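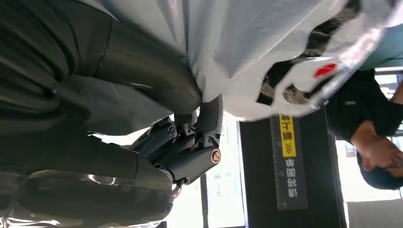

Figure 4. Wrist-camera view of the hand and a plastic bag. The film bunches and folds around the uppermost finger.

5.2 Failed releases on soft bags

The most frequent fault in the July trials was a failure to let go. The task is short: the hand takes a parcel, lays it on the scanning platform with the waybill facing up, opens, and backs away so that the reader on the vertical post can see the label. With cartons the last two steps caused no trouble. With thin plastic courier bags, the hand opened, the controller reported the release as complete, and the bag came away with the hand when the arm moved back. We logged 19 such events. In 10 of them the bag was dragged off the platform before the label had been read, and in 4 it ended up on the floor.

We first looked for the cause in the grasp planner, Gadden, because the events had started soon after we changed its grip settings. The new settings close the fingers further on any item classed as soft. Going back to the old settings made the fault less frequent but did not remove it, and it brought back dropped bags during transfer. We then went through the wrist-camera recordings of each event at low speed. The fingers of the Vimadent hand are built from stacked links with narrow gaps between the plates. When a finger curls into loose film, a fold can enter one of these gaps. When the finger straightens, the gap closes on the fold and holds it. The screw heads at the joints were a second place where film could catch, though we saw this in only 2 events.

The controller had no means of noticing. Flukton, the software layer that runs the arm and hand together, treats a release as finished when every finger joint has reached its open angle. A pinched fold of film is too thin to keep a joint from getting there. The motor current is no help either, as the extra load lies well inside the normal variation between cycles. The system therefore started its retreat with full confidence and at normal speed.
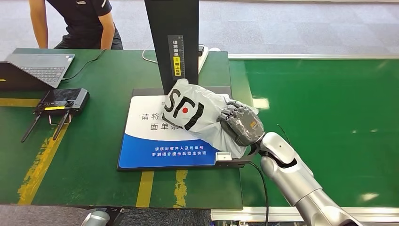
The retreat path made matters worse. It had been planned to clear the post by the shortest route, and it took the hand sideways across the edge of the platform toward the conveyor. A trapped bag was pulled along the same route. On one occasion a bag caught on the metal bracket at the platform edge and tore, and the arm kept moving until the operator pressed stop.

We consider this last event a safety matter as well as a handling fault. The trial rules at the Fleury site allowed a person to stand at the back of the table while the arm was working, provided they did not reach over the platform. When a bag starts to slide, people reach for it. The operator's notes record two cases in which someone at the table put out a hand to stop a parcel while the arm was still in motion. There was no contact and no injury. The arm's force limit would have applied in both cases, but it is set for contact with the arm itself and does not cover a person being pulled by a bag that they and the hand are both holding.

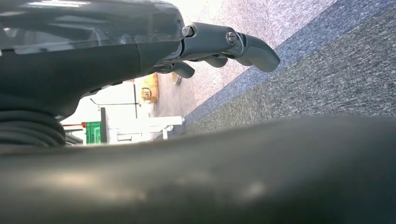

Figure 5. Wrist-camera view of the hand with the uppermost finger extended and the other visible fingers curled. The dark surface in the lower half is the forearm.

Three changes were made. The hand now opens in two stages with a short pause between them, and the fingers are worked back and forth a small amount during the pause to free any caught film. The first part of the retreat is straight up and slow, and the wrist camera checks for bag material between the fingers before the arm is allowed to continue. If material is found, the arm stops and waits for the operator. Finally, the standing position at the back of the table is closed while the arm is powered.

The camera check is the weakest of these. White film against a bright window is hard to separate from the background, and the view changes a great deal with wrist angle. We tried fitting smooth sleeves over the fingers, which would address the cause directly, but they shifted during long runs and covered the fingertip pads. A revised link cover is being made and had not arrived when this paper was written. Results with the three changes in place are given in Section 5.3.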